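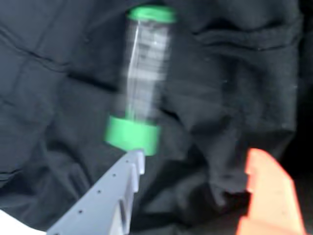
초록 뚜껑이 달린 투명한 통과 그리퍼의 두 손가락. 뒤쪽은 검은 천.

손가락을 가는 날은 아침부터 정비 수첩을 꺼내 놓는다. 수첩은 조라 오메로비치가 쓰던 것을 물려받았다. 본래 이름은 조리차인데 작업장에서는 다들 줄여 불렀다. 표지에 펫브리지라고 적혀 있고 그 밑에 작은 글씨로 2호 셀이라고 되어 있다.

베스나 부카디노비치는 여덟 시가 되기 전에 셀의 전원을 내렸다. 안전문 열쇠를 뽑아 작업복 주머니에 넣고, 공기 밸브를 잠그고, 압력계 바늘이 바닥에 닿을 때까지 서서 기다렸다. 바늘은 늘 마지막 한 칸에서 오래 머물렀다. 조리차는 그 마지막 한 칸을 기다리지 않는 사람은 2호에 들이지 말라고 했다.

스티스트데일의 1월은 건물 안에서도 입김이 났다. 난로는 사무실 쪽에만 있었다. 베스나는 장갑을 벗고 육각 렌치를 손바닥에 쥐어 데웠다. 찬 렌치로 작은 나사를 돌리면 손끝에 감각이 없어서 어디까지 조였는지 알 수가 없었다.

문제는 지난주 야간에 시작되었다. 2호가 통을 놓쳤다. 처음에는 한 번이었고, 그다음 날에는 교대 한 번에 다섯 번이었다. 통은 대체로 천 위에 떨어져 깨지지 않았지만 뚜껑이 벌어진 것은 전부 버려야 했다. 기록지에는 '미끄러짐'이라고만 적혀 있었다. 야간 조는 글을 길게 쓰지 않는다.

베스나는 회색 손가락을 먼저 보았다. 넓적한 면에 구멍이 한 줄로 나 있고 옆에는 톱니 같은 돌기가 줄지어 있다. 돌기 사이에 가루가 끼어 있었다. 칫솔에 알코올을 묻혀 위에서부터 하나씩 닦았다. 가루는 쉽게 떨어졌다. 손전등을 비스듬히 대고 보니 돌기는 닳지 않았다. 맨 끝의 돌기도 모서리가 살아 있었다.

주황색 손가락은 달랐다. 브랜더스에서 받은 물건인데, 고정 나사를 풀고 손가락을 살짝 흔들자 뿌리 쪽에서 딱 소리가 났다. 빼서 뒤집어 보니 나사 자리 옆으로 머리카락 같은 금이 가 있었다. 통을 잡을 때마다 그 금이 벌어졌다가 닫혔을 것이다. 힘을 주면 손가락이 조금 뒤로 물러나고, 그러면 통은 한쪽으로만 밀린다.

수첩을 펼쳤다. 조리차의 글씨는 눌러쓴 글씨여서 뒷장에서도 손으로 만져졌다.

'주황은 뿌리부터 간다. 끝은 멀쩡해 보인다. 끝만 보지 말 것.'

그 아래에 예비품 자리가 적혀 있었다. 페트코프 창고, 72번 서랍.

페트코프는 마당 건너편의 낡은 창고다. 예전에 그곳을 쓰던 회사 이름이 그대로 남았다. 베스나는 외투를 걸치고 마당을 건넜다. 72번 서랍은 빡빡해서 두 손으로 당겨야 했다. 안에는 베어링이 든 봉투, 짝이 맞지 않는 나사, 그리고 신문지에 싼 주황색 손가락이 있었다. 신문지에는 연필로 '마지막'이라고 적혀 있었다. 새로 주문을 넣었는지는 적혀 있지 않았다. 베스나는 그 글자를 한참 보다가 신문지째 들고 나왔다.

돌아와서 접촉면을 닦고 새 손가락을 끼웠다. 나사를 손으로 먼저 돌려 넣고, 닿는 느낌이 나면 양쪽을 번갈아 조였다. 토크 렌치가 한 번씩 꺾였다. 나사 머리에서 몸체까지 흰 펜으로 가는 선을 그었다. 나사가 풀리면 선이 어긋난다. 그것도 조리차가 하던 방식이었다.

전원을 올린 것은 열 시가 넘어서였다. 손가락을 끝까지 벌려 원점을 다시 잡고, 아주 느린 속도로 닫았다. 두 손가락이 틈 없이 만나는지 종이를 끼워 보았다. 종이가 위쪽에서는 걸리고 아래쪽에서는 빠졌다. 주황색을 다시 풀어 조금 돌리고 조였다. 흰 선을 지우고 새로 그었다. 이번에는 종이가 위에서도 아래에서도 걸렸다.

그러고 나서 통을 집게 했다. 느리게 할 때는 아무 일도 없었다. 손가락이 닫히고, 팔이 올라가고, 통이 자리에 내려왔다. 속도를 절반으로 올려도 마찬가지였다. 전속으로 올렸을 때 세 번째 통이 튀었다. 초록색이 눈앞을 휙 지나갔고 통은 검은 천의 주름 사이로 굴러 들어갔다.

베스나는 정지 단추를 누르고 통을 주웠다. 뚜껑은 붙어 있었다.

의자에 앉아 수첩을 뒤졌다. 여는 시점에 대한 말은 앞쪽에 없었다. 중간을 넘겨서야 한 줄이 나왔다.

'새 손가락은 빨리 놓는다. 헌 것에 맞춘 시간을 그대로 쓰면 던진다.'

금이 간 손가락은 벌어질 때도 한 박자 늦었을 것이다. 누군가 그것에 맞춰 여는 신호를 조금씩 앞당겨 놓았다. 베스나는 제어반에서 변경 기록을 열었다. 세 번이나 고친 흔적이 있었고, 마지막으로 고친 사람은 베스나 자신이었다. 12월 야간이었다. 그때는 통이 손가락에 걸려 따라 올라간다고 해서 값을 줄였다. 줄이고 나니 잘 돌아갔고, 그래서 손가락을 빼 볼 생각은 하지 않았다.

값을 처음으로 되돌렸다. 누가 무엇을 왜 바꾸었는지 기록란에 적었다. 이유 칸에는 '뿌리 균열을 시간 값으로 덮었음. 원복.'이라고 썼다. 이름 칸에는 자기 이름을 썼다.

다시 전속으로 돌렸다. 통은 100개를 담는 상자에서 나와 차례로 건너갔다. 베스나는 안전문 밖에 서서 상자가 다 빌 때까지 지켜보았다. 중간에 한 번 통이 흔들려 손이 정지 단추로 갔지만, 통은 자리에 들어가 섰다. 그 뒤로는 흔들리지 않았다. 떨어진 것은 없었다.

점심때가 지나서 조리차에게 전화를 걸었다. 신호가 길게 갔다. 조리차는 밖에 있는 모양이었다. 바람 소리가 들렸다.

"주황색 갈았어요. 뿌리에 금이 갔더라고요."

"어느 쪽에."

"나사 자리 안쪽이요."

"시간 값은."

"되돌렸어요."

조리차는 잠시 말이 없었다. 개를 부르는 소리가 났고, 다시 목소리가 돌아왔다.

"서랍에 있던 게 그거 하나지?"

"네. 신문지에 마지막이라고 쓰여 있던데요."

"주문서는 서랍 밑에 있어. 서랍을 다 빼야 보여. 납기가 최대 두 달이니까 오늘 넣어."

전화를 끊고 베스나는 다시 마당을 건넜다. 72번 서랍을 끝까지 당겨 빼서 바닥에 내려놓았다. 서랍이 있던 자리 안쪽에 누렇게 된 봉투가 테이프로 붙어 있었다. 안에는 부품 번호까지 다 적힌 주문서가 있었고, 수량 칸만 비어 있었다.

베스나는 수량 칸에 2라고 썼다. 금이 간 손가락은 버리지 않고 같은 신문지에 쌌다. '마지막'이라는 글자에 줄을 긋고 옆에 '뿌리 균열, 견본'이라고 적었다. 야간 조가 오면 보여 줄 생각이었다.

사무실에 주문서를 내고 돌아오니 2호는 다음 상자를 기다리며 서 있었다. 손가락은 벌어진 채였다. 베스나는 흰 선이 어긋나지 않은 것을 확인하고, 수첩에 시간을 적고, 새 상자를 밀어 넣었다.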